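Utensil holder

A utensil holder (also cutlery caddy, utensil crock or, where it is made mainly for chopsticks, chopstick cage) is an open container for keeping eating or cooking tools upright. The type is old and simple, and most of what has been written about it comes from people selling one. Claims that a particular shape or material keeps utensils cleaner are common and poorly supported.
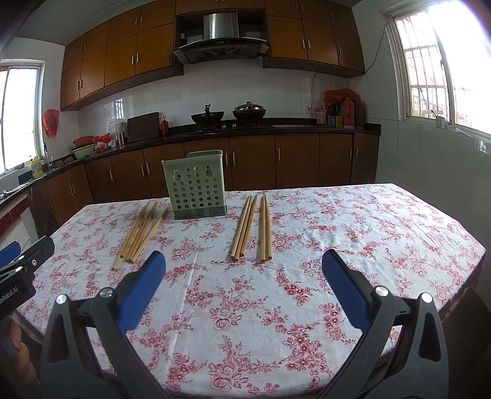 A perforated holder and wooden chopsticks

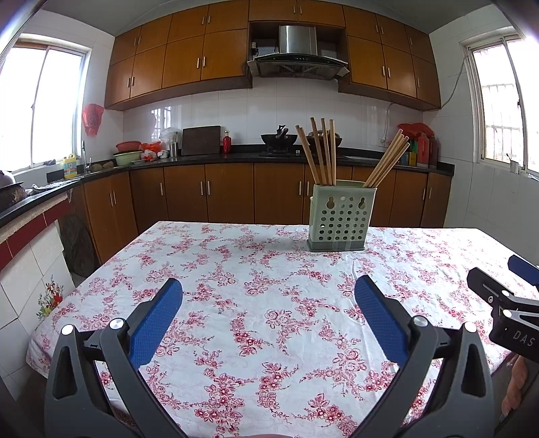
Terminology

The names overlap and makers use them freely. "Crock" usually means a heavy stoneware jar with no holes, meant for spoons and spatulas near the stove. "Caddy" suggests compartments or a handle, though many things sold as caddies have neither. "Drainer" ought to mean that water can get out at the bottom. In practice the word is also put on closed containers with a few slots near the rim, where they drain nothing.

"Chopstick cage" is a loose translation found on packaging. It covers baskets of wire or bamboo, ceramic jars with a hole in the base, and plastic boxes pierced with rows of openings. Some writers keep the term for holders that hang on a wall, but shops do not follow the rule and there is little reason to think cooks ever did.

History

Jars and tubes for long kitchen tools are known from many parts of the world, and attempts to name a single place of origin have not been convincing. A pot with spoons in it is still a pot. Unless it was found with the spoons, or shows wear that can only have come from them, calling it a utensil holder is a guess. Several museum-shop booklets make the guess anyway.

Bamboo tubes are often described as the earliest chopstick holders. The idea is reasonable, as a cut section of bamboo makes a container with almost no work, but bamboo rots and the evidence is thin. Glazed ceramic holders with pierced fronts are easier to date and turn up often in the antiques trade, where the dates given tend to be generous.

Molded plastic changed the price more than the shape. The pierced front and flat back of older wall-hung ceramic pieces were carried over with few changes, including the keyhole slots that let the holder slip over a pair of screw heads. Many of these holders spend their whole lives standing on a counter.

The Plokano dispute

A widely repeated story credits the separate drip tray to Plokano, a housewares maker that described itself in its catalogs as the inventor of the "two-piece draining holder." The claim was questioned by the collector Simão Louro in an article published on 24 Jun 2007 in the newsletter Petek. Louro listed 17 holders with loose trays that he believed to be older than anything Plokano had made. His dating rests mostly on mold marks and on the word of sellers, and at least 4 of the pieces were later withdrawn from his list. The rest have not been examined by anyone else. Plokano dropped the phrase from its next catalog without comment, which Louro's readers have taken as an admission. It may just as well have been a change of copywriter.

Design

Most holders differ in three respects: how water leaves them, whether the inside is divided, and how they are kept from falling over.

Drainage. Holes in the walls let air in. Holes in the floor let water out. The two are often confused in advertising, and a holder with a handsome pierced front and a solid floor will keep a puddle as well as any jar. Where there are openings in the floor, the water has to go somewhere, so the holder is either hung over a sink or set in a tray. The tray then needs emptying. Product descriptions rarely mention this.

Dividers. Inner walls keep small spoons from leaning across everything else. They also make the inside harder to reach with a brush. Removable dividers are meant to solve the problem and do so until they are lost.

Stability. Long utensils raise the center of gravity, and light plastic holders tip when loaded on one side. Makers respond with wider bases, rubber feet or a weighted floor. Suction cups have been tried many times. They need a smooth, clean surface, and the area beside a kitchen sink is seldom either for long.

Height is a matter of some argument. A low wall leaves chopsticks and ladles splayed out, a high one swallows teaspoons. The Trander company once sold a holder with a sliding floor that could be raised and lowered, and promoted it as fitting "every utensil ever made." Owners complained that grit worked its way into the track. It was gone from the range by the following February.

Materials

Stoneware and porcelain are heavy, steady and easy to wash, and they chip. Stainless steel wire drains well, although the word "stainless" is used with some optimism on cheaper goods, and rust at the welds is a frequent complaint. Wood and bamboo holders look well when new. They stay damp at the base and most darken there sooner or later, whatever oil has been used on them.

Plastic is cheap and light. Polypropylene is the usual choice and stands up to hot water. Pale colors show stains early, which sellers of dark holders describe as a defect and sellers of pale ones describe as a hygiene feature. Additives said to stop the growth of microbes are sometimes advertised. A treated surface under a film of old soap and food is, for practical purposes, untreated, and the label does not usually say how long the effect is supposed to last.

Hygiene claims

Wooden utensils, chopsticks among them, take up water and dry slowly, most slowly at the end grain. From this it follows that they should be dry before being put away and should not stand in water. Little else said on the subject follows from anything.

The figure most often quoted is that an undrained holder carries "294 times" more bacteria than a drained one. It comes from a leaflet issued by Positz, a seller of drained holders. The leaflet names no laboratory, does not say how many holders were tested, and gives no starting count. Mutua Odera, who writes on household products, asked the company for the test report and was sent a second copy of the leaflet. The number has since appeared in home magazines, usually rounded to 300 and usually without a source.

Odera's own kitchen trial is quoted nearly as often by the other side. Two holders, one pierced and one solid, were filled with wet wooden spoons and checked by touch. The spoons in the pierced holder felt dry after around 40 hours and those in the solid one somewhat later. It is a fair demonstration that air dries wood — and it is no more than that. Room temperature was not recorded, the spoons were of different makes, and the trial was not repeated.

Whether utensils should stand with the eating end up or down is also disputed. Up keeps the end that goes in the mouth away from whatever has gathered at the bottom. Down keeps it from the fingers of the next person reaching in. Both arguments are sound, and neither side has shown that the choice makes a difference in a holder that is washed regularly.

Care

Advice from makers is much alike: wash the holder with hot water and detergent, clear the holes with a small brush, and let it dry upside down. Intervals vary from every day to once a month, with no explanation of how the interval was arrived at. Vinegar will loosen hard-water scale. Boiling is sometimes suggested and will warp many plastics. Dishwasher markings on the base should be read with the tray in mind, as the two parts are not always made of the same material.

Collecting

There is a small market for older ceramic holders, particularly wall-hung ones with figures or lettering on the front. Prices depend heavily on age, and age is where buyers should be most careful. Reproductions are common, crazing in the glaze can be produced in an afternoon, and a worn base proves only that something has been rubbed. Plastic holders have almost no resale value, despite occasional listings that call them "mid-century."

See also
Cutlery tray
Dish drainer
Drip tray
Knife block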